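Gevness fruit packers set their budget for hand-held grippers

Tue 27 October
6 min read

Flavach, the fruit packing cooperative on the east side of Gevness, has signed off on its equipment plan for Cindow, the project that will put robot arms on its mixed gift box line. The first money goes to hand-held grippers, well ahead of any arm, and having read the whole plan over two very good cups of coffee, I think it's one of the most sensible shopping lists I've seen from a business this size!

The plan runs to 13 pages and the members approved it last week. It covers 18 months. In the first stretch, packers will pick up and set down fruit using grippers held in their own hands, and the recordings from those sessions will be used to train the software that later drives the arms. The arms get their own vote in February, with their own budget, and nothing in the current plan commits the cooperative to buying a particular make.

Miroslava Demchenko runs the packing floor and wrote most of the document. Her first draft started with the arms, she told me, and she threw it out after one weekend. "I had a lovely big number at the bottom and no idea what we'd be teaching it with," she said. "So I turned the whole thing upside down and began with what people hold in their hands."

What people hold in their hands will come from Fedoruk, a supplier two towns over that already services the cooperative's scales and conveyors. Each work position is budgeted as a pair, left and right, with a charger, a carry case and a set of pads. The price in the plan is $3,546 per position, delivered, and it is fixed until the February vote. Fedoruk will also swap out a faulty unit within two working days, and Demchenko fought for that clause harder than she fought for the discount. A position with one gripper missing can't record two-handed work, and two-handed work is a big part of filling a gift box.

Flavach will start with a small order and add positions only when the packers on the current ones have a full shift rhythm going. I love this. So many equipment plans arrive with everything on one invoice and then half of it sits in the boxes all winter, and the half that does come out gets argued over. The cooperative has written down who books which position, where the units are charged overnight and who signs for them in the morning, all before the first delivery.

The other thing that gets proper space is the fruit itself. Gift boxes in Gevness are wonderfully jumbled – citrus next to plums next to whatever is good that week – and the training sessions need that same jumble on the table. Fruit bought for practice can't be sold afterward, so it has its own line, reviewed monthly, with seasonal prices penciled in for winter and spring.

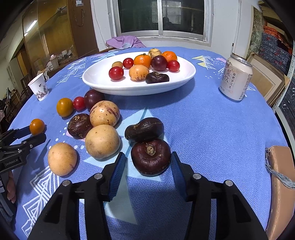
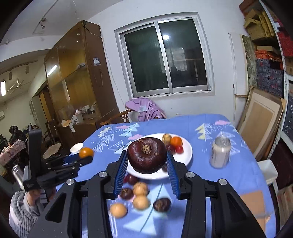
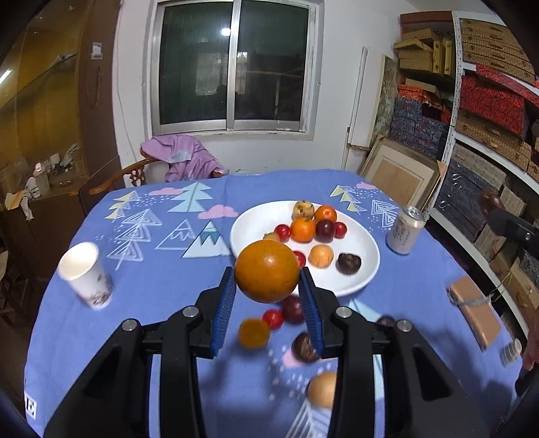
Pads are where the plan gets really interesting, and they take up more of the budget than I would have guessed. Fedoruk quotes them separately from the gripper body, and Flavach has set aside 30 spare sets for the first season, stored by delivery date so that the oldest get used first. Gilles Caron, who looks after maintenance at the cooperative, asked for the separate line. The two ribbed blue pads touching the sides of the speckled orange make his case pretty well: that strip is the part that meets the fruit, and it will do it over and over through every session. It has to cope with an orange that big and also with a small red fruit like the one lying on the cloth, and Caron wants a fresh set within reach of the table, with a cleaning routine that doesn't depend on anybody's memory.

His cleaning schedule is attached to the plan as an appendix. Pads get wiped between types of fruit and washed at the end of every shift, and anything with a nick in it goes in a bin to be logged. The logging is there for next year's budget. At the moment the spare sets are Caron's best guess, and he says so in the text, in so many words. By the time the members sit down again he wants a real wear rate to show them.

Training hours for people come next. Packers will be paid their normal rate for sessions, with a short paid practice period first in which nothing is recorded. Demchenko tried a gripper herself at the Fedoruk workshop and says the first few minutes felt like eating with somebody else's fork. Then it clicked, and she didn't want to hand it back. Several members asked whether the sessions would be counted against packing targets. They won't, and the plan says that on its first page, in bold.

Storage for the recordings is budgeted too, and here the cooperative went back and forth. The cheaper offer was a rented service with a monthly fee that climbed as more material was added. The one they chose is a pair of drives on site plus an off-site copy, paid for up front. It costs more this year and less over the full length of the project, and it spares Demchenko a moving target in her spreadsheet. Space has been allowed for keeping the failed attempts as well as the good ones. If a plum gets away from somebody and rolls off, that stays in.

A few smaller items I enjoyed:

Table coverings. Flavach will buy several, plain and printed, and rotate them so the sessions don't all look the same.

Lighting. No new fixtures for now. The plan asks for sessions both in daytime and after dark, with the lamps the building already has, and leaves a modest reserve in case that proves too dim.

Wrist supports. These were added after a suggestion from the evening shift, and they went through without a single objection.

Insurance. The existing policy covers the grippers on the premises but not in transit, so Fedoruk's delivery terms were changed to match.

There is also a contingency line, and it's a healthy one. Anything left in it at the February meeting moves across to the arms, and Demchenko is quite open about hoping it does. She has a page of questions ready for arm suppliers already. How much floor does the safety zone take? Can the same pads be fitted to the arm, so that the spares on the shelf stay useful? Who trains the maintenance crew, and is it in the price? The pad question is the one Caron underlined, and he would like the answer in writing before anyone books a demonstration.

Members who want to see the figures can ask for a copy at the packing office during normal hours. Comments are open until the end of the month, and Demchenko reads them all. One already on file asks for lychees to be added to the practice fruit, and it has been passed to purchasing with a note in the margin that says yes please.

The first delivery from Fedoruk is expected within weeks. Two positions will be set up in the old sorting room, where the sockets were moved last winter, and packers from both shifts can put their names down for a practice slot on the sheet by the time clock. I've asked if I can have a go as well!

Related

Gevness cold store reopens after floor repairs
What Flavach paid for its new scales, and what it would do differently
Lease or buy? Small packers compare notes on conveyors
Fedoruk adds a Saturday repair counter
Gift box season: ordering dates for growers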